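Wirkel Adis 170 Wire Merchandiser – Countertop and Floor Models

Product code: 1718-BK
Finish: black powder coat

The Adis 170 is an open wire display rack for packaged snacks, confectionery and other light grocery lines. It ships flat and assembles without tools.

Specifications
Height: 170 cm (floor), 80 cm (countertop)
Width: 60 cm
Colour: black; grey to special order
Shelf adjustment: in 5 cm steps
Maximum load: 8 kg per shelf, evenly distributed

Shelves hook into the uprights and lock under load. Fit the lowest shelf first, then check that the frame is square before adding the remainder. Levelling feet are supplied with the floor model only. The countertop model has rubber pads and should not be placed on an uneven surface.

Shelf fronts carry a 3 cm lip. For upright bags, add the Ren divider set – sold separately, two dividers per shelf. Ticket strips from the older Forora range fit without modification.

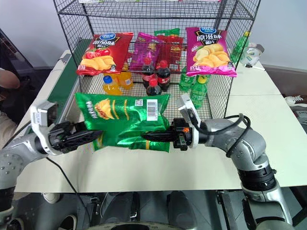 Black wire display rack, with chip bag in foil packaging.

Clean with a damp cloth and neutral detergent. Abrasive pads will mark the coating. Not rated for outdoor or freezer use.

Replacement feet, pads and shelf hooks are stocked as spares. Trade enquiries: Jyoti Bajpai, Wirkel shopfitting desk.

Specifications current at 3 October 2025.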